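Notebook, textile care bench – May, entry 131
Project: Wamov (fold and storage trials, knitwear)

Start 9:40. Carrying on from entry 224 in the old book, which used the Probert numbering. I have not renumbered anything and do not intend to until the old book is full.

Purpose today: settle the fold for medium-weight sweaters going into the Kovell drawers. The three-fold method leaves a hard crease across the chest after a few weeks in storage. Want to compare it with the shoulder fold on the same garment, same surface.

Surface. Using the bed again, fitted sheet on, no blanket. The long table is too narrow for a sweater with the sleeves out, and the knit slides on the laminate. The sheet has enough grip to hold a sleeve where it is put. Pull the sheet tight at the corners first. Any ridge under the garment prints through and gets mistaken for a crease in the knit.

Layout, both methods:
Front side up, neck toward the head of the bed. Body flat before sleeves. Smooth from the center out to the side seams with the flat of the hand, no pulling at the hem. Sleeves out at a downward diagonal, each one smoothed from the armhole to the cuff. Collar last, because everything else shifts it.

Method A (three-fold): sides in to the center, sleeves laid back down along the body, then bottom third up, top third down.
Method B (shoulder fold): fold down the center line so the sleeves stack, then lay the sleeves and body separately over the divider. Uses more drawer depth. Drawer inside height should be checked against the Hudero sheet, I do not trust the printed value.

Lint. Brush before folding, every time. Lint folded inside gets pressed into the knit and is much slower to remove later. Dark colors need two passes, one down the body and one across the sleeves. Check the underside of the sleeve near the armpit, it is the part most often missed. Roller sheets are stored under the sink, not in the bench drawer.

Collar. A mock neck will not lie fully flat and should not be forced. Let it stand as it wants and fold below it. Pressing it down gives a line at the base of the neck that shows when worn.
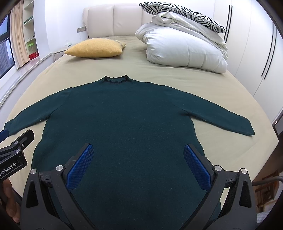 Green mock-neck sweater laid out on the bed, front up. Lint still on the torso and left sleeve.

Creasing near the armpit on the left sleeve is soft and should go with one more smoothing. Not worth steaming. Right cuff is resting on open sheet, fine for either method.

Storage load. Set the test weight at 400 g on top of each folded stack, same for A and B. Leave for 2 weeks, then unfold on this same sheet and compare the chest area under the side lamp. Overhead light hides shallow creases.

Open points:
– Tissue between folds, yes or no. Old book says yes, gives no grounds. Leave out for this round so only one thing changes.
– Divider edge is sharp enough to mark a fine knit. Wrap with cotton tape before B goes in.
– Label stacks on the drawer front. Pinned labels left holes last time.

Stop 11:15. Bed to be cleared and sheet shaken out before the next batch.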